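What two robot arms change at Kelluleck
Student project report, Jan 28, 2024

Kelluleck wants a two-armed robot on its sorting bench by June. The supplier, Joltura, promises that staff will be "freed for better work". I asked what that work was and got no clear answer. Most of my evidence comes from simulation.

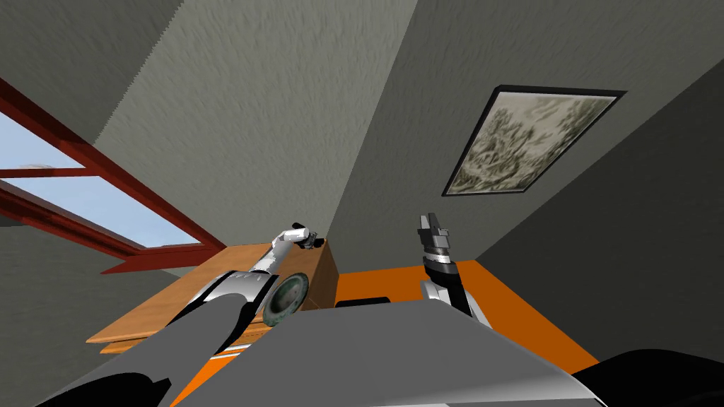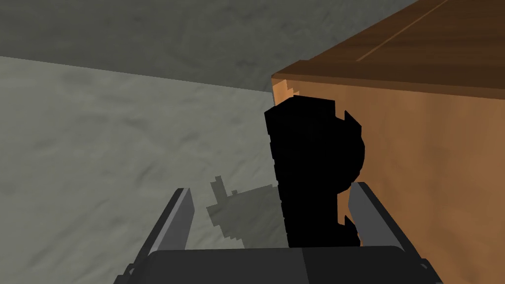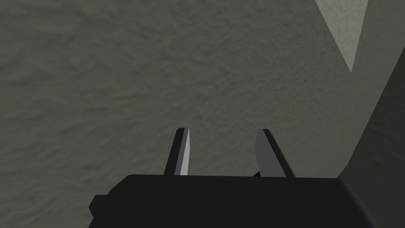
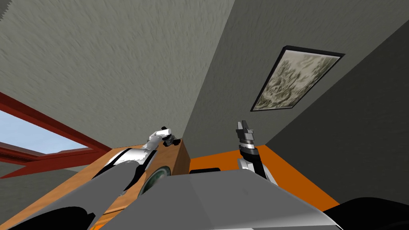

Simulated views; the second and third look along a gripper.

Of the 6 people on the bench, 2 expected to end up minding the machine. Joltura's figure of 3963 items a shift leaves out stoppages, and someone has to clear those. I would want to see rotas and pay grades before believing any of it.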